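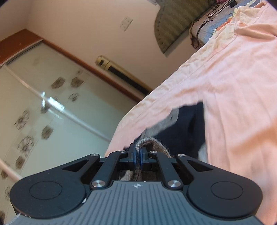 Girgate Nursery will not stock the Ralau tree guard this spring, and it is asking the maker to show better proof before anyone else does. The knit sleeve is sold as winter cover for young trees and promises to cut frost damage by 50 percent. Siu-ming Fang, head grower at Girgate, has doubts. A brown knit sock with a rolled cuff looks warm enough, she says, but a sapling makes no heat of its own, and wool around a trunk can hold damp against the bark.

3 min read

The maker, Wotside, bases its claim on a trial of 20 young maples at a single site. Girgate has asked twice for the full results and has received a two-page summary. It does not say how many trees went without a sleeve, or how cold the nights were.

"Maybe it works," said Fang. "Show us the bare trees standing next to the wrapped ones. Until then it's a sweater on a stick."

Girgate will run its own test beginning in November at its Tsai field, using about 870 saplings of maple, linden and wild cherry. Half will be wrapped and half left bare, all in the same soil – and all with the same mulch. Brijesh Rathore will check the bark for splits, rot and chewing by mice. The results will be posted in full, good or bad.

Search this site Enter keyword Go

Gardeners who already own the sleeves should take them off once hard frosts are over and look at the bark underneath. Soft or dark patches are worth a call to the nursery.

Press contact: Callum Moncrieff, Girgate Nursery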